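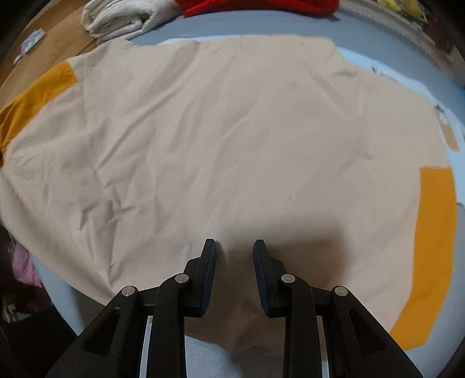 Stories Repairs Laundry Shop Contact

Dralter > Stories > Interviews > The Shirt Folder

The woman who runs the folding class at Sarkomus, a laundry and mending shop on the ground floor of a former shoe store, asked to be left out of this by name. She has a sister who would never let her hear the end of it. "Fifteen years she has been waiting for me to do something embarrassing in public," she says. "Talking to a website about shirts would do it."

She has been folding for money since she was in high school. First came a hotel, then a dry cleaner called Grollier, where she was paid by the piece and learned to fold without looking down. She opened Sarkomus with what she describes as savings and a bad back. The class came later, in January, when the dryers were busy and the customers kept standing around watching her hands.

"People are very polite about it," she says. "They say, my mother never showed me. Then they pick up the shirt by one sleeve like it's a fish."

A class runs two hours and costs less than dinner. Students are told to bring the thing they hate folding most. She expected fitted sheets. She gets fitted sheets, but mostly she gets big soft shirts with long sleeves, the sort that look fine on a hanger and go to pieces on a table. Her favorite for teaching is a large beige one with mustard-yellow cuffs, wrinkled from top to bottom on the day we talk. I ask whether she should iron it first.

"No. If you iron it, you're teaching them to fold an ironed shirt. Who has one of those?"

She lays it out flat with both sleeves stretched to the sides. She likes the cuffs for their color. When she tells a class to bring the cuff to the opposite side, there is no discussion about which part is the cuff. With a plain white shirt, she says, she once lost ten minutes to a man who had folded the collar.

What she does next takes no time at all, and she has to do it again for me, slower, with some sighing. Smooth from the middle out. One side over, sleeve straight down. Other side over, same thing. Bottom up, once, and once more. "You don't have to get every wrinkle," she says. "You have to get the air out. The wrinkles are between you and the shirt."

The background of these lessons is less tidy than the lessons. A folded white towel sits near a bunched red cloth, and something pink waits its turn off to one side. I bring this up as gently as I can.

"That's the pile," she says. "There's a pile. If you come to a laundry and there's no pile, go somewhere else, they're out of business."

She does have opinions about surfaces. The light blue one gets her approval, as it shows the outline of a beige shirt and students can see where an edge has wandered. She used to teach on a cream tablecloth, and half the room couldn't find the hem. Beds she tolerates. Floors she considers a character issue.

She is harder on gadgets. A customer gave her a Mäkelä folding board, the hinged kind, and she used it for a week before propping a window with it. "It folds everything to the size of the board. My drawers are not the size of the board." I mention that I own one. She lets that go by with great kindness.

Last year the shop took in 1,819 wash-and-fold orders, a number she knows because her accountant read it to her in a tone she didn't care for. At that volume she could hire a second folder, and has tried. The last one was fast and cheerful and rolled everything. "Rolled," she repeats, in case I had missed it. "Like for a suitcase. People opened their bags at home and thought they were going somewhere."

I ask what she does with her own laundry. She looks toward the window, where the board is still doing its job.

"I have a chair," she says.

The next beginner class has two places left. Bring a shirt.

We use cookies to remember your basket and your language. Accept all Manage settings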